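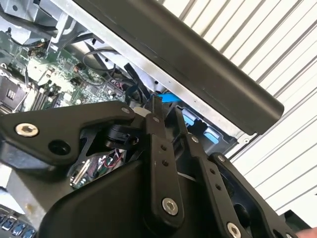
Figure 2. An open computer chassis with a blue plastic tab inside.

4.2 What people keep, and what they say about it

I went into the home visits expecting to talk about money. I had a whole page of questions on prices and guarantees, and by the second kitchen table I'd more or less stopped reading from it. What people wanted to tell me about was the cupboard. Nearly every household had one (or a loft, or the gap behind a sofa) where old electrical things went to wait, and once the door was open the stories came pouring out!

Computers were the hardest things to let go. Kettles and irons went to the tip without much fuss, but a computer still had "stuff on it", as one retired bus driver in Flislow put it, and he couldn't say what the stuff was. Azadeh Ahmadpour found the same worry in her visits in Vik — she calls it the sealed box problem, and I've borrowed the name throughout this section. People treat the machine as one lump. They don't think of a drive that can be lifted out and a case that can be given away, so the whole lot stays put for years.

That changed a good deal once the cover came off. At the Luvia repair evenings I watched visitors lean in and start pointing, and their questions got much more exact. Is that the fan? Could my nephew use that bit? Tanko Usman, who ran the evenings with me through April, had warned me to leave plenty of time for this part, and he was right, we overran every night and the tea went cold.

I should be careful here. The people who came along had already chosen to bring something in, so they're a keen bunch, and our list of 100 households leans towards older owners with room to store things. Pieter Adams has argued that storage space explains most of the keeping by itself. I don't quite agree — two of my most devoted keepers lived in bedsits — but I can't rule it out with these interviews, and the postal survey of 1,000 addresses (Section 5) asked only about the number of rooms, which was my mistake.

Guilt came up as well, mostly near the end of a visit, when my coat was already on. I come back to it in Section 4.3.

Contact: Zidness Household Studies | All rights reserved | Back to top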